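Home | Kitchen | Workshop | Garden | About
Last updated: 16/10/2018
2 min read

Skundell Table Cleaner, the big bottle

My neighbor Urszula Sadowski swears by this stuff, and after a whole June of jam making (and the stains to prove it!) I finally bought the 1,000 ml bottle. It smells faintly of oranges, it goes a long way, and white tops are where you'll want it most, seeing as they show every speck and scuff.

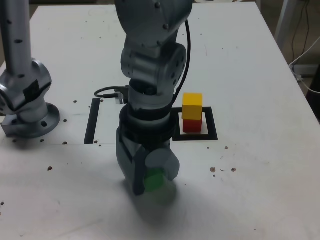

How it did

Berry stains came off my old kitchen table with one wipe and a bit of patience. Candle wax was another story, and I ended up going back to the plastic scraper my mother gave me years ago.

I do wish the spray nozzle were sturdier, as mine dribbles down my wrist if I squeeze too hard.
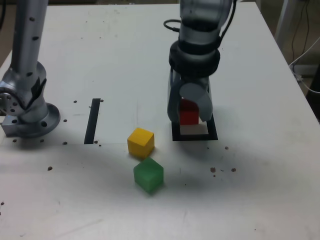
The refill pouch fits the same bottle, so I'll be ordering that next, along with a pack of the Nerkholm cloths. Four stars from me, and it would be five with a better nozzle.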